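Dellcombe Costume Rentals help desk
Ticket 236: green dino piece keeps coming unrolled in the bin
Opened by: Bethel Sisay
Status: open, waiting on reply
September 2, 2014

Hi Maj-Britt! Me again, sorry. You asked me to write this one up properly so you can see what I've tried, so here goes, and it's going to be long.

The problem is the soft green stuff from the Kincaid order. Everything else in that box folds fine and stays folded. The plush won't. I roll it up, I put it in the bin, I come back after lunch and it has puffed itself open again and is sitting on top of everything like bread dough. Then the lid won't click shut, and the bins on the Drendwood shelf need to click shut or they don't stack.

What I've tried so far:

First go, I folded it flat in thirds like a T-shirt. Useless, the pile is too springy and it slid apart before I got the lid on.

Second go, rolled tight from the closed end and tucked in under the heavy capes. Stayed put, but when I took it out the nap was squashed in stripes and I had to brush it for 20 minutes (with the soft brush, I know, I know). Most of the stripes came out.

Third go, I put a rubber band around it. The band left a dent and grabbed the fuzz when I pulled it off. Won't do that again.

Fourth go is a hair tie, one of the thick cloth-covered ones, around the rolled opening. It seems much kinder to the fabric.
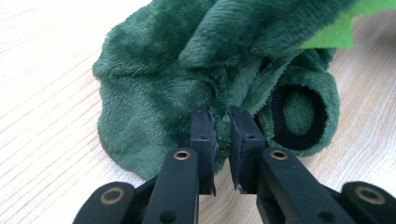
Fourth go: black hair tie on the cuff, lime felt spikes at top right.

So the cuff end is sorted, I think! It's the rest of it I'm stuck on. The loose part still flops wherever it likes, and I don't want to put a second tie around the middle if it's going to crease the felt. Those points are the bit customers notice, and I had an awful time with the last set that got bent in January. Can felt be steamed flat again, or does it go wavy?

Other things I'd like to know before I close this:

Is there a bigger bin? The Lukance catalog lists one that's 6 inches deeper and I could get it onto the bottom shelf if I moved the hats.

Would it be okay to hang it in a mesh bag instead? There's a free hook by the door.

Do you want it logged as one item or with the rest of the costume? I've got it down as one for now.

No rush on the catalog question, but I do need an answer on the felt before I pack the rest. I'm leaving it out on the table until I hear from you.

Thanks!
Bethel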